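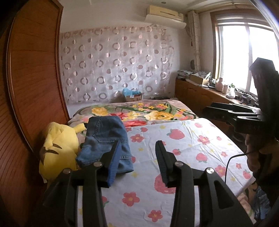 Jeans on a bed, next to a wardrobe with a slatted door.

Bendalcombe Clothing Repair Log

A small dataset of clothing repairs, kept by the mending group in Bendalcombe and typed up from its paper repair book. Each row is one garment brought in for mending. There are 800 rows in the current release.

Last updated: 8 Jan 2020
Maintainer: Sándor Dobos

Files

repairs.csv – the main table, one row per garment
fabrics.csv – lookup table for fabric codes
notes.txt – transcribed margin notes, matched by repair_id

All files are UTF-8 with commas as separators. Decimal points, no thousands separators.

Columns in repairs.csv

repair_id: page number and line number from the book, joined by a hyphen
garment: trousers, jeans, shirt, coat, knitwear, other
fabric: code, see fabrics.csv
fault: tear, worn through, seam open, zipper, button, hem
place: where on the garment (knee, seat, cuff, elbow and so on)
method: patch, darn, resew, replace
minutes: working time as written down by the mender
thread: brand or shop name if given, otherwise blank

Known problems

Working times before May were rounded to the nearest five minutes. After that they were written to the minute, so don't compare the two periods directly.

23 rows have no fabric code. The ink on those lines had run and we left the field blank instead of guessing.

"Pálfi" and "Palfi" both appear in the thread column. They are the same shop. The Botar entries are a different supplier and should not be merged with them.

Over 35 jeans repairs list the place as "inside leg" where later pages would say "crotch" or "thigh". We kept the original wording.

Skerkberg rows

Pages 31 onward include garments sent over from the Skerkberg group. They used their own form, which had no line for method. Where the margin note made it clear we filled it in – otherwise the field says "unknown".

Use

Free to use and share with credit to the Bendalcombe Clothing Repair Log. Owners' names were left out when the book was typed up. Corrections should include the repair_id and the column name.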